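Herska laundry pilot: the budget is in, and it has room for grippers!

Good news from the planning side. The equipment list for the Herska folding project is approved for next year, and the biggest winner is the humble hand-held gripper. We asked for 2 more pairs and got them, plus 200 spare finger pads (we go through pads faster than anything else on the bench, so this made my week).

Clothes are what we're buying for. Slippery jackets with elastic hems ask a lot of a fingertip, and that's exactly the kind of work we want more hours of before anyone signs for an arm.
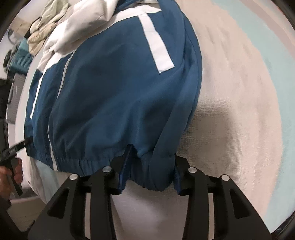
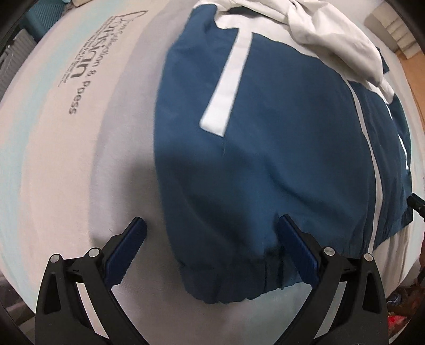 Gripper work on a dark teal-blue jacket with white trim.

Page last changed: May 1, 2018

The arm itself is still a January decision. We have quotes from Bukside and Erine, and they're closer than I expected once you add mounting, cabling and a service visit. Siddiqui wants to lease to us instead, which would leave money for a second workstation. I love that idea, but the lease has to cover fingers and pads too or the savings vanish by summer.

If your group needs anything added to the shared order, send it over with a part number and a price. The sheet is already at 157 lines and there's still space at the bottom!

Recent items
Bukside quote: what the service plan covers
Leasing or buying: notes from the Siddiqui call
Storage shelves for the Herska bench
Spare parts list, updated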